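Home | Course Outline | Handouts | Reading | Contact

Furniture and Finish, Handout 4: Small Drawers
Avstead Evening School

Welcome back! This is my favorite session of the course, so bear with me if I run on a little. We're looking at the single-drawer box, and I think you'll be surprised how much there is to enjoy in such a small piece of furniture.

Start with the outside. On a dark, polished box the grain should run lengthwise along the top, so the eye travels with it. Then look inside. Makers very often leave the drawer itself pale and unfinished, and I love that moment when it slides open and the light wood shows – a lovely surprise every time.

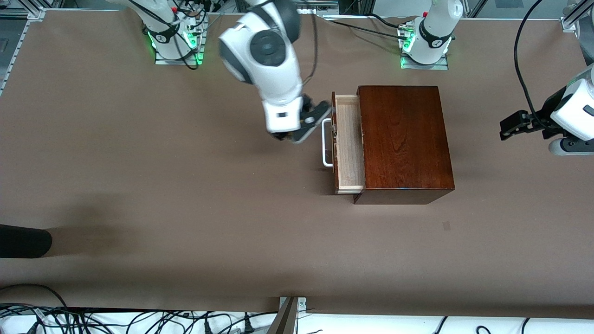

Stain stays on the show faces: the case and the drawer front. Stain on the drawer sides can rub off and make them drag, and a little plain wax does far more good. Sand to 300 grit first, please!

Handles next. A U-shaped bar on two posts gives you something solid to pull, and a white one on dark wood is easy to find. Mark both holes before you drill either.

For March: bring one drawer from home (any size – kitchen, desk, bedside) and be ready to tell us how the front is fixed on. The Danderis notes on runners are in the reading folder.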